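Pludmont evening access courses: progress report to the Friesen fund
2025-04-10

Prepared by Noémie Wong, with figures from Rosaire Beaudoin

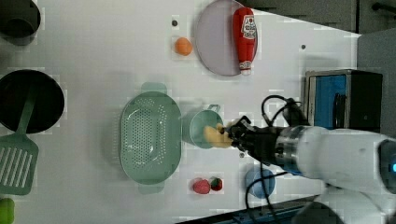

We said in the bid that moving the evening courses out of the main college and into Pludmont would bring in adults who had never enrolled before. The first part of that has happened. I am less sure about the second.

Enrolment stands at 64 against a planned 50. That looks good on paper, but 29 of those students were already on our books and switched sites when the timetable changed. They may well be better off for it, and several have told Chantal Perron that the shorter journey matters to them. They are still not new students, and I don't think we should report them to you as if they were.

Attendance held up until the clocks went back and then dropped in the maths group. The bus operator, Wurent, moved its last departure forward, so anyone relying on it has to leave before the end of the second hour. Océane Grewal has written to them twice. The reply said the service was under review, as it did last year. I would not plan on a change.

Childcare grants: 3 awarded, far fewer than we budgeted for. Britt-Marie Haugland thinks the form puts people off — it asks for proof of income in two places and has to be printed. We have cut it to one page. Whether that was really the obstacle I can't say, and I would want to see a full term of applications before moving the money elsewhere.

The Stukuditz booking software is now in use for tutorials. It was sold to us as a way to find students at risk of dropping out. In the autumn it sent staff up to 178 alerts a week, most of them for people who had logged in late or changed their phone number. Tutors stopped reading them. We have switched off everything except missed sessions, and that has been more useful, although a paper register would do much the same job.

Spending is slightly under budget, nearly all of it the unspent grants.

Still to do before the end of May:

Exit interviews with those who left the maths group (Chantal)
Room hire for next year, price not yet agreed
A decision on renewing the software licence — my own view is no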